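Hi all,

Thanks to everybody who wrote in about the spring show! I'm answering Hanne here so the whole list sees it.

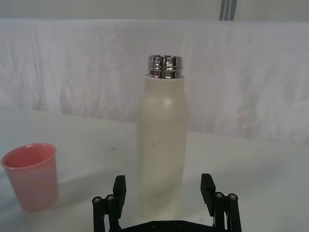

Cream bottle, cap off

Hanne Damgaard wrote:
> Is Nulledton still hosting in April? Our members at Grirndale
> heard the hall was double-booked, and we have people who
> need to plan their driving.

We're still at Nulledton – the mix-up got sorted out and we have the hall until supper on Sunday. Doors open for entries at 8, and please use the side entrance (the front steps are being redone).
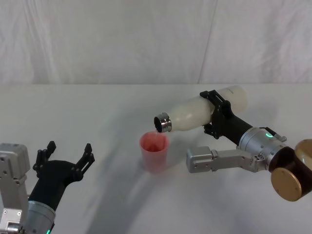
Bjartur Sveinbjörnsson
Show Secretary, Parsons Iris and Daylily Club

The new schedule has two extra classes, one for seedlings and one for first-time exhibitors, and I'm so happy about that second one! Each person can enter up to four stems per class. Abílio is printing 500 entry tags, so if your club wants a stack ahead of time, tell him soon. 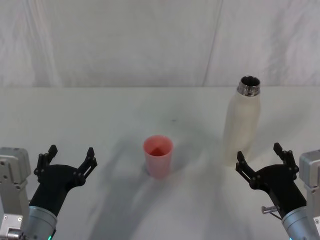
Steinar has offered to judge the seedlings again, and we still need two clerks to walk around with him. It's a fun job and you learn a ton – I did it the year we were in Cloltitz and came home with a wish list as long as my arm.

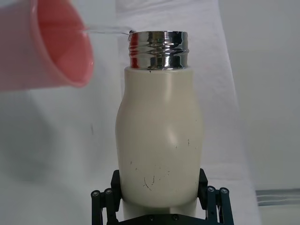 Can I enter if my club hasn't sent in its dues?
Individual entries are open to everyone, but club displays need dues paid before setup.

See you there,
Bjartur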